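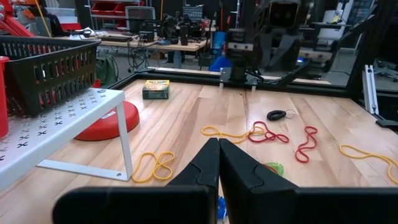
Rakiya would sort by material before color, and she'd leave the crayon boxes for last, they're the only rigid thing in the lot and they flatten whatever is under them.

Noted. Order for the April sort is now: rubber bands, coils with rings, coils without, boxes. The boxes stay closed. Table section under review is the Pelusmont bench, small-goods set, bins as before.

Open point from the morning: Xinyi wants the printed side of each box readable from the front of the bench, so a box can be matched to the list without picking it up. Tried it with the long yellow face forward.

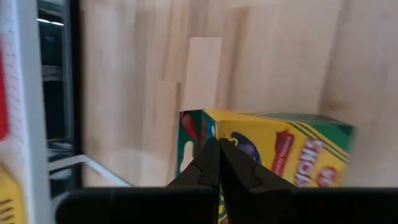
Crayon box, yellow long face, end of the product word legible.

Good enough for matching. The end panel alone is not, too much green and too little text. List entry changed to "long face, yellow."

Jordan's limit for one full clear is 20 minutes. Hand-timed, 2 runs, both by me, both inside the limit. Tangles take most of it.

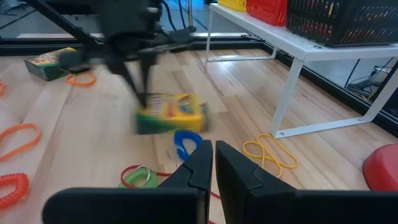

Tangles come in two kinds and should be logged separately. A band or cord looped on itself opens with one pull from the outside. A cord that runs between other items drags them along. The thin red cord near the green coil is the second kind: lift the coil by its split ring first, then draw the cord out. The yellow elastic, in loops on its own, is the first kind and can wait.

Basket rules, unchanged from Regula's sheet except where marked:
Yellow basket stays down on the tabletop.

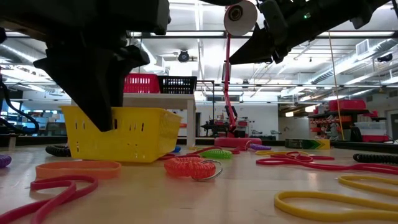 Red and black baskets go up on the white shelf, side by side (changed). Coils go in ring end up if they have a ring. Don't press them down, the spirals lock into each other and come out as a clump.

To do: ask Notburga for the spare Ruchti labels, 27 mm. Retime with boxes last. Copy the tangle codes to the Uleo log.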